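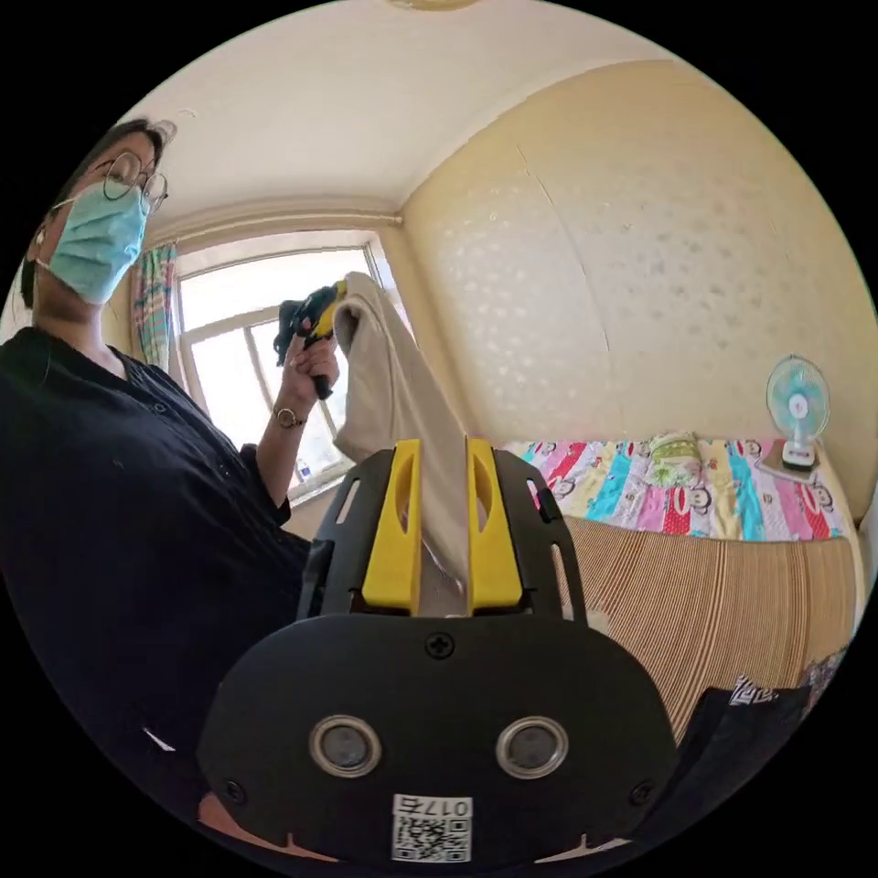
A beige towel held up in a room with a bed.

Estivside linen service to stay open through winter

The linen service on Cortés Street in Estivside will keep running until the end of August, after its operator, Trirnetti, signed a new lease on the ground floor of the Akis building.

The service washes, dries and folds towels, sheets and tea towels for older residents and for people without a working washing machine at home. It opened in January and had been due to close at the end of autumn, when the first lease ran out.

Manager Maricruz Bermúdez said the new lease covered the front counter, the wash room and the folding room at the back. The storeroom across the corridor is not included, and the spare linen kept there will move onto shelves in the folding room.

"We've lost a cupboard and kept everything else, so I'm happy with that," she said. "People were asking at the counter every day whether they should find somewhere else. Now we can tell them no."

The service has 205 households on its books. Most are in the flats between Cortés Street and the creek, where the shared laundries were closed last year for plumbing work. Two of those laundries have since reopened. The other blocks are still waiting for new pipes and the body corporate has not given residents a date.

Bags can be dropped off from 8 am. Anything left before 2 pm is washed the same day and is normally ready the following afternoon. Each household gets a bag with a numbered tag sewn into the seam, and the same number is pinned to the linen while it goes through the wash so that it comes back to the right door.

Towels make up the bulk of the work. Apolinar Varela, who is in charge of the folding room, said a towel was folded in thirds along its length and then in half twice, with the hem turned inside. Bath sheets get one more fold. The method was settled early on so that the piles would fit in the delivery crates without leaning.

"Everyone folds differently at home and everyone thinks theirs is right," Mr Varela said. "My mother rolled hers. If you roll them here they fall out of the crate on the first corner."

He said the slowest part of the job was finding the edges. Old towels stretch more on one side than the other, and a towel that has lost its shape will not lie flat however it is folded. Staff hold it up by a corner first, let it hang, and then look for the second corner before it goes down on the table.

Fitted sheets are done by two people where possible. Tea towels and face washers are left until the end of the day, and are stacked by household with no sorting by colour.

Dark clothing is no longer accepted. The service took a small amount of clothing in its first weeks but stopped after lint from new towels got into several loads. Ms Bermúdez said residents who needed clothes washed could still use the coin laundry next to the chemist, and that the counter had a sheet with its opening hours and prices.

Under the new arrangement the weekly fee for a standard bag stays the same. A second bag in the same week will cost extra from the start of next month. Households that already pay the reduced rate will not be charged for the second bag.

There will also be a weight limit of 30 kilograms on each household's linen in a single week. Ms Bermúdez said very few customers came near it, and the limit was aimed at short-stay rentals that had begun sending in linen under a resident's name.

"It's a service for people who live here," she said. "If you're running a holiday flat there are commercial laundries that will pick up from you, and they're set up for it."

Home delivery will continue for residents who cannot manage the walk. There are 21 addresses on the delivery run at present and a short waiting list. The van leaves Cortés Street in the late morning, goes along the creek side first and finishes at the flats behind the library. Drivers will carry a bag up to the door but cannot go inside to put linen away.

Long-time Estivside residents may remember the Akis building as a curtain and upholstery workshop. The cutting tables were left behind when the workshop closed, and they are now used for folding sheets. One was shortened to fit beside the back window. The tables are the reason Trirnetti wanted to stay at the same address, according to Ms Bermúdez, who said two other sites had been looked at during the autumn. One had no drainage suitable for the washers and the other was upstairs.

Some work will be done on the rooms while the service stays open. The lights over the folding tables are to be replaced, and a second rail will go up for blankets that cannot go in the dryer. The front counter will be lowered at one end for customers using wheelchairs or scooters. The landlord is paying for the counter and Trirnetti for the rest.

The counter will close early, at noon, on the day the lights are changed. A notice will go on the door beforehand and a slip will be put in each bag. Deliveries that day will go ahead as usual.

Ms Bermúdez asked customers to check bags before dropping them off. Tissues are the most common thing left in by mistake, followed by pegs. Hearing aid batteries, a door key and a set of reading glasses have all been found this year, and the glasses have not been claimed. They are in the drawer at the counter.

She also asked that stained items be placed at the top of the bag with a note saying what the stain is, if known. Linen with mould, paint or motor oil on it cannot be accepted.

The service is looking for good used towels to lend to people who have only one set and go without while it is being washed. Plain bath towels of any colour are suitable. They should be clean, free of holes and not too thin, and can be handed in at the counter during opening hours. Pillows, doonas and bath mats are not needed. Towels too worn to lend will be passed on to the animal shelter.

Mr Varela said faded towels were welcome. "Faded is fine. Beige is what most of them end up as anyway," he said.

New customers can register at the Cortés Street counter. They will need to bring something showing a local address, such as a power bill or a rates notice, and will be given a tagged bag on the spot. Family members can register on behalf of a resident if they bring a signed note.

The counter is open from 8 am to 4 pm on weekdays. Parking is available behind the building, with entry from the lane, and the ramp is on the creek side. The lease comes up for renewal again at the end of winter, and Trirnetti said it would let customers know its plans in July.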